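Learn > People and Places > Crossing Borders > What is a visa?

What is a visa?

A visa is permission from a country for a person from somewhere else to travel there. It may be a sticker in a passport, a stamp, or a record on a computer.

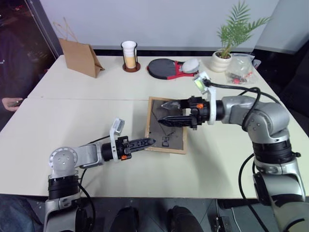 A passport and a visa do different jobs. A passport is issued by your own country. It states your name, your date of birth and your nationality. A visa is issued by the country you want to visit. It states how long you may stay and what you may do there.

Not every traveller needs one. Two countries can agree that their people may visit each other without visas. These agreements usually cover short visits only. Working or living in the other country normally needs a separate permission.

How does a person apply?

The person fills in a form and pays a fee. The form asks for the reason for the journey, the dates and an address. Some countries also take fingerprints and a photograph. An official then checks the answers against the rules. This can take a few days or several months.

If the answer is no, the official normally gives the reasons in a letter. Sometimes the person can ask for the decision to be looked at again, or can make a new application.

Do children need a visa?

If the rules say that visitors need visas, children usually need them too, even babies. A parent or guardian fills in the form. A child who travels with only one parent may have to carry a letter from the other.

Words to know

Border — the line where one country ends and another begins.
Entry — going into a country. A single-entry visa can be used once. A multiple-entry visa can be used again until it runs out.
Expire — to reach the last date on which something can be used.
Resident — a person who lives in a place, whether or not they are a citizen of it.

Written by Stuart Nuttall for Grorex Junior Reference. Next page: What happens at passport control?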